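Gukedlow opens its second battery line, and the apprentices got there first

If you've been reading these updates for a while you'll know I get a bit carried away about factories, so fair warning: I spent most of a June morning on the floor at Gukedlow's new battery pack line and I came home with four pages of notes and very sore feet.

For anyone new, Gukedlow makes the packs that go into the Sesa, the small electric van you've probably seen on parcel rounds. Up to now every one of those packs has come off a single line in the old building, the one with the leaky north roof. That line was never meant to carry the whole load. It was put in for the first trial batch of vans, and then the orders came, and it just kept going, with people squeezing extra benches in wherever there was a bit of wall.

The second line has been built next door in what used to be the tyre store. It has 16 stations against the old line's 25, and my first thought was that somebody had got the sums wrong. They haven't! Much of the old line is waiting and shuffling: a pack comes off a trolley, sits, gets checked, goes back on a different trolley. On the new one the pack stays on the same carrier from the first cell module to the lid, and the leak test happens on the carrier too. I watched one go the whole way down and it was lovely to see, all very calm, hardly any shouting.

What pleased me most was who was running it. The first crew on the line is made up largely of second-year apprentices, working alongside fitters from the old building. They helped write the work sheets for each station, and you can tell. The sheets are short, the drawings are big, and where something is fiddly it says so ("connector stiff, push till it clicks, then push again"). One of the fitters told me he'd been doing that connector for years and had never seen it written down.

There have been hiccups, of course. The cooling plates, which come from Coutinho, turned up in a new style of crate that didn't fit the racking, so for the first fortnight they were being unpacked by hand in the yard under a gazebo. Coutinho have gone back to the old crates for now. The scanners at stations four and five also kept dropping off the network whenever the roller door went up, and that one still hasn't been fully sorted. The present fix is a longer cable and a bit of tape.

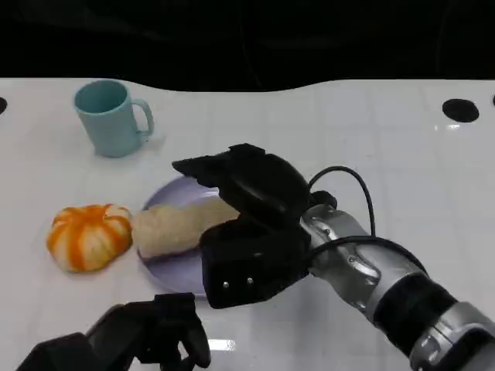 Vernon Campbell
Newsletter editor, electric vehicles and manufacturing

Now the part several of you wrote in about after the last issue: jobs. The new line has brought 33 posts, and 24 of those were filled from inside the company, mostly people moving across from the paint shop and from goods-in. The rest were advertised locally. Shifts are staying as they are for the time being, earlies and lates, with no nights. I asked twice about nights and got the same answer both times, so I'm passing it on as I heard it.

The other question was whether the old line will close. It won't this year. The plan is to strip out the extra benches, mend that roof at last, and use the space for repairing packs that come back from vans already on the road. I think this is brilliant news. At the moment a returned pack goes off to Clomura on a lorry and it can be weeks before the van is working again, which is miserable if you're a one-van business. A repair bench on the same site as the people who built the thing ought to help a great deal. Clomura will carry on doing the recycling for packs that are past mending.

I'm hoping to go back once the repair area is up and running, and I'd like to take some of your questions with me. Send them in by replying to this email, the nerdier the better. Somebody has already asked what torque the lid bolts are done up to, and I forgot to find out, so that one is top of the list.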